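Support > Company > About Us

Category: About the Site

June — by Si-eun Han

Pandus is a reference site for people who play games on consoles and on Windows computers and who need to fix a save file, a controller profile or a network setting. The site is run from an office in Irnton by a staff of five. Three write and test articles, one maintains the database, and one handles mail from readers.

The site began as a set of notes kept by Han-gyeol Ki, who worked on the support desk of a regional game retailer. The notes covered save transfers between console generations, which at the time took up most of the calls to the desk. They were put online as plain pages, sorted by error code. That sorting is still in use. A reader who has a code can enter it in the search field and skip the menus.

The database now holds 1,898 articles. Each one covers a single fault on a single platform. Where the same fault exists on two platforms, two articles are written, even if most of the steps match. Menu names differ between systems and change with updates, and a combined article tends to be wrong for one of the two.

Every article lists the system software version it was tested on. When a new version is released, the articles that mention a changed menu are marked for review. A marked article stays online with a notice at the top until the steps have been run again. Reviews are done in order of page traffic, so a little-read article may carry the notice for several months.

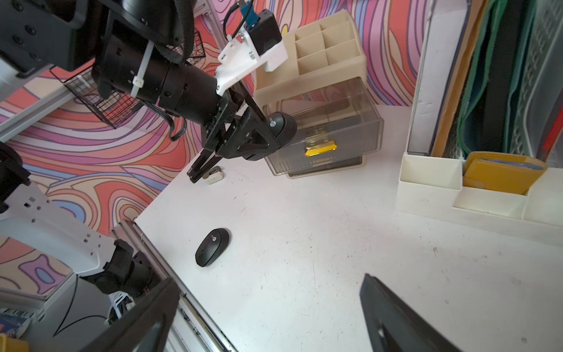 Does Pandus recover lost save files?

We publish the steps for restoring a save from cloud or local backup, but we do not accept drives or account details from readers and do not carry out recovery work.

Articles follow a fixed layout. The symptom comes first, then the known causes, then the fixes. Fixes that leave user data in place are listed before those that erase it. Any step that deletes a save, a profile or a license is labeled at the start of the line. Steps that require opening the case of a console are outside the scope of the site.

The database runs on Mousavi, an indexing tool written in-house by Han-gyeol Ki. It stores each step as a separate record, so a renamed menu can be corrected once and the change shows in every article that uses it. Mousavi is not offered for sale or download.

In addition to the main site, we maintain Trerudby, a smaller archive for systems that no longer receive updates. Articles are moved there four months after the last review if the platform maker has ended support. Archived articles keep their original addresses — old links and bookmarks will still work — but they are not tested again.

Corrections can be sent through the form at the foot of any article. Please include the platform, the system software version and the exact text of the error message. Mail is sorted every Thursday.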